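Speaker notes: "Lunch on Site: What a Small Employer Should Weigh Before Opening a Staff Meal Service"
Zerkavbridge Workplace Services, September session
Presenter: Monique Bodin. Slides advanced by Eliseo Figueroa.

## Opening

Good morning, and thank you to the Ponce office for the use of the hall. Please hold questions until the section on cost, where there is a planned pause.

The purpose of this talk is to set out the decisions an employer faces when it moves from vending machines to prepared meals. It does not recommend a supplier. Employers with unionized staff should read their agreement first, as meal provisions are often written into it.

## Why employers ask

Requests usually come to us after an office move. Staff lose the diner across the street, the lunch break stretches, and supervisors begin to complain. The Stokorov site is the case we know best. It had 197 employees at the time of the move and one sandwich shop within walking distance, which closed at 1 p.m.

The site manager, Tyyne Pesonen, surveyed staff before spending anything. Two findings mattered. People wanted a cold meal they could take back to a desk or eat outside, and they wanted to know the price by the start of the week. Hot food ranked well below both.

[Pause. Ask for a show of hands: who has surveyed staff in the past year?]

## Start with the menu

The menu decides the equipment, the storage and the staffing. We advise clients to settle it before they look at floor plans. Stokorov opened with two sandwiches and a soup, and the soup was dropped after the first winter.

A short cold menu has these advantages:

- no hood or exhaust work in most leased buildings
- fewer deliveries, though produce must still come often
- a simple allergen sheet, posted at the counter and kept current

There is a cost in variety. Regular customers tire of a short menu, and the usual remedy is to rotate one filling each month and leave the rest alone.

[Next three slides: open-faced bun with tomato and sliced meat. Leave each up for a few seconds.]

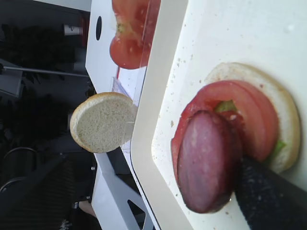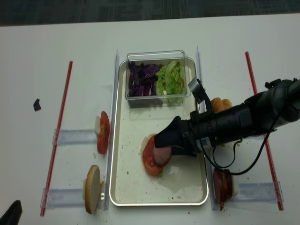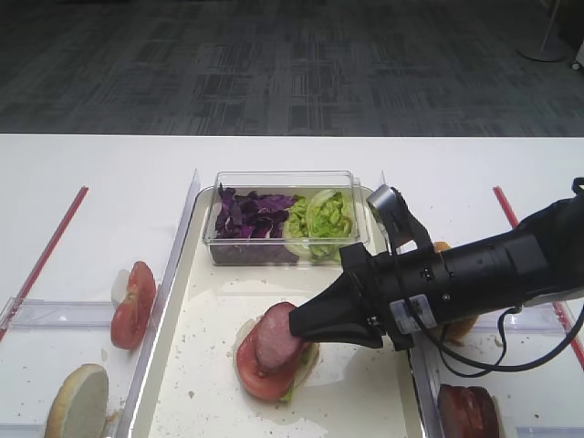 ## Space and storage

An employer seldom needs as much room as it expects. A cold service needs a hand sink, a refrigerator with a working thermometer, a preparation surface that can be cleaned completely, and dry shelving off the floor. Local code governs the rest. Please call the health department early — before the lease amendment is signed, if there is one.

The Urari building is a useful warning. The pantry was placed on the third floor and deliveries arrived at the loading dock, with a shared freight elevator between them. Produce waited in the hallway on busy mornings. Ingvar Þrastardóttir, who managed that project for us, eventually moved the refrigerator downstairs and had the day's supply carried up before 10 a.m.

## Cost

Three questions should be answered in writing before any money is committed:

1. Will the employer subsidize each meal, or only the space and utilities?
2. Who carries the loss on unsold food?
3. What happens to the price when the supplier's contract renews?

At Stokorov the employer pays for space and utilities, and staff pay for the food. Unsold meals are reduced in price at 2 p.m. In the opening month the service sold 43 meals on its best day, well short of the supplier's forecast, and the contract was rewritten to remove a minimum order. Clients should ask for that term at the outset.

Tax treatment of subsidized meals is outside the scope of this talk. Refer such questions to the client's accountant.

[Planned pause for questions. If asked about delivery apps, refer to the handout.]

## Staffing and training

Every person who handles food must complete the training required by the county, including anyone who covers for absence. Certificates should be kept on site, where an inspector can see them. Yhon Lozano maintains our template for the training log and will send it on request.

## Close

Thank the hosts. Remind the audience that the survey form and the supplier checklist are on the table by the door. Written questions may be left with Eliseo Figueroa.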